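Bench Night Is Back, and the Big Table Is Ours Again

If you walked past the Cloremside workshop any evening in August you probably heard the sander going. The long bench in the back room has finally been stripped, filled and repainted, and I am so happy with it that I've been bringing people in just to look at a tabletop! It's a soft taupe brown now, matte all over, and small screws show up on it beautifully. Anyone who spent last winter hunting for washers on the old speckled surface will know what that means.

The paint is Prerell's bench enamel in a shade they call Kamata. We used two coats and had enough left over for the shelf under the window. The whole job, paint and filler and sandpaper together, came to $192, which was paid out of the bake sale money (thank you, lemon bar people).

Bench Night starts again on Thursday at 7, and the first session is all about controls and cords. We'll be looking at knobs, switches, indicator lights, plugs, and how to tidy up a cable so it doesn't end up in a knot behind the machine. I know that sounds like a dry evening. It isn't! Last spring's session on lamp plugs ran until almost ten, and we had to shoo people out the door.
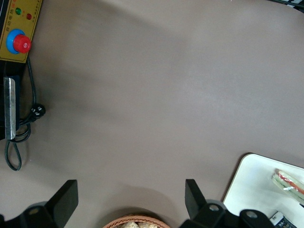

The red knob on its blue collar, with the green and red indicator lights above it.

I have a real soft spot for a panel like this one. Mustard yellow, a bright blue ring, a great big red knob with a ridged edge you just want to get your fingers around. You could find it from across the room. So much of what comes through our door has flat gray buttons on a flat gray face, and half the questions we get are from folks who can't tell which one does what. We'll spend the first half hour on labels and colors, and on how to mark up your own equipment at home so the next person can use it. Bring a paint pen if you own one.

After that we move on to cords. Cremilda Quintana is leading this part, and she has promised to show her figure-eight wrap, plus the right way to check a plug for looseness before you put it anywhere near an outlet. Everything we handle will be unplugged, so it's a fine evening for beginners. Kids over ten are welcome with a grown-up.

Please bring one thing from home with a knob, a dial or a cord that bothers you. Small appliances, radios, desk lamps and sewing machine pedals are all great. No microwaves, please, and nothing you can't carry in by yourself. There's room for 20 people at the benches, so put your name on the sheet by the front door or leave a message on the workshop phone.

One more piece of good news. The Skuverus parts cabinet is sorted! It took three weekends, and we now have 653 labeled knobs, caps and dials in the drawers, all free to members. If you've been living with a stove or a stereo that's missing a knob, come dig through them. The odd ones are in the bottom drawer, and there are some beauties in there.

Coffee will be on by 6:30. Please keep the cups on the side table, at least until I stop fussing over the paint.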